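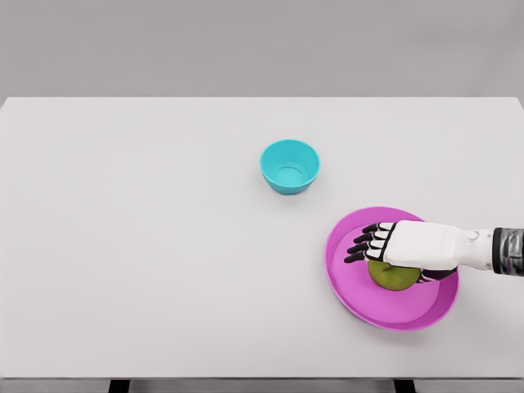

Anahera Hinds
02/03/2026

Spent the morning on the Skodeo paper, the one about moving the apple from the plate to the bowl. The headline is that training on 2000 simulated episodes gets you a policy that "generalises to new layouts". I have doubts.

Start with what counts as a new layout. The bowl shifts a bit and so does the plate. Same table, same grey wall, same flat light. One apple, one bowl, one plate and nothing else to bump into. I'd call that the old layout with a nudge.

Then the scoring. An episode passes if the apple's centre ends up inside the bowl's rim at the last time step. Nothing about whether the hand let go. Nothing about how hard it squeezed. Simulated fruit doesn't bruise, so who'd know?

I ran their released checkpoint on 251 fresh starts of my own. It does fine while the plate stays on the right. Put the plate on the left half of the table and the hand still heads right first, then dithers. That isn't in the paper – I checked the appendix twice.

Contact settings matter more than they let on, too. Appendix C gives a single friction value for the fingertips and never varies it. I dropped it by 25 per cent and the apple started rolling out from under the thumb.

To be fair to them, the code ran first time and the reset script is tidy. The Rovmont baseline is a proper one as well, tuned with the same budget. I've reviewed far worse.

But "ready for transfer to hardware" rests on 4 real trials, no video, and a line saying results were "consistent". Consistent with what?

Simon asked if we should build on it for Lorer. I'd wait. They say a second version is coming in April with varied friction and more objects. I'll rerun my starts on that and post the numbers, good or bad.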